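Plarance Counter Kit
Model 751, kitchen tidying arm for fixed countertops

The Counter Kit is a single arm with a two-finger gripper, a base clamp and a control box. It puts away dry items on a counter up to 8 feet long. Setup takes one afternoon.

What it handles now
Cups, lidded jars, plastic bottles and cutting boards. In our Burkby test kitchen it clears 13 such items in a batch, at a slow walking pace.

What it does not handle yet
Large knives. A person sets a cleaver into a slotted wire rack with one hand on the handle and the fingers of the other on the blade. The Counter Kit has one gripper and will not pick up anything it reads as a blade. Folded or bunched cloth is also left where it lies.
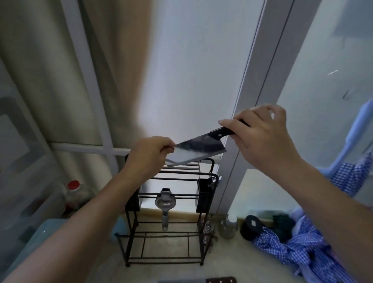 Options
Raju second arm: adds two-handed lifts for trays and boards. Knives remain locked out.
Pinden rack guide: clip-on markers that help the arm find narrow slots. Fits rods up to 2 inches apart.

Ordering
Ships in April. Send a photo of your counter and rack with the order so we can check reach before it leaves the shop.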